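Thirteen good ones before lunch

I have been at Nellport for 4 months now and most of that time has gone into one thing, which is driving two robot arms by hand so that they can later do the same job without me. The job at the moment is putting screwdrivers into a bin. I said I would write up how it goes, so these are my notes from October so far.

The setup uses a pair of leader arms that I hold. Whatever I do with my left hand the left arm does, and the same on the right. Each recorded try is called an episode. I start the recording with a foot pedal, do the task, and press the pedal again. If I fumble badly I press the other pedal and the episode is thrown away. The target for this task is 600 kept episodes. The previous task had a target of 1000 and took most of the summer, so I am not complaining. 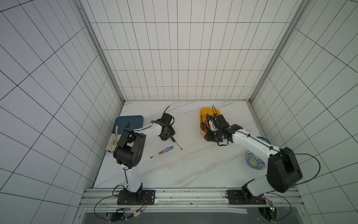 Picking a tool up off a hard surface took me longer to learn than anything else. You have no feeling in the grippers with our leader arms, so you judge the height by eye. Come in too high and the fingers close on air or slide off the top of the handle. Come in too low and the arm pushes against the table, the motor gets warm and the software stops you. The way I do it now is to bring the gripper down slowly over the handle, the way the left arm is over the black-handled screwdriver, then wait a moment, then close. That pause is on purpose. When I was rushing, the first trained model rushed too, and it missed in the same places I did.

The second thing is the bin. When it is nearly empty you can drop a screwdriver in from almost anywhere. Once there is a bunch in there the handles get in the way, and you have to turn the wrist so the new one goes in alongside the others. I try to record a fair share of episodes with the bin already full, because that is where the model does worst. Zelteo, which is what we call our training software, lets me tag those, and I tag them.

I also change the starting positions every few episodes. Handles toward me, handles away, two tools close together, one tool off by itself. If I leave them in the same spot the model learns the spot. I keep a list on paper and cross things off, which works better for me than the spreadsheet did.

Most of my reviewing is done on the wrist camera video. The wide view is good for seeing whether an episode went according to plan, but the wrist view tells you whether you lined up properly before closing. 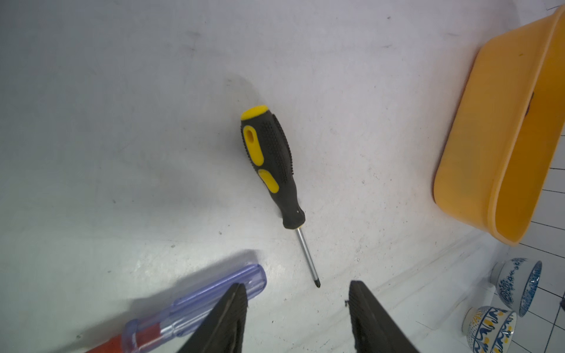
Wrist view, fingers open, with the black and yellow Phillips lying nearby.

Things I still get wrong: I close the gripper too hard on thin handles, and I forget to bring the arm back to its rest position before pressing the pedal. The second one matters more than I thought. The old Quintero task had a lot of episodes with no return, and the trained arm would finish and then just hang there over the table.

My best morning so far was 13 kept episodes in a row without a throwaway. After lunch I am slower and my shoulders hurt, so I do the tagging then. When the screwdrivers are done we start on Nerken, the next task on the list, and I will need to learn to use both hands at once. I have been practicing that with the recording turned off, and the left hand is well behind the right.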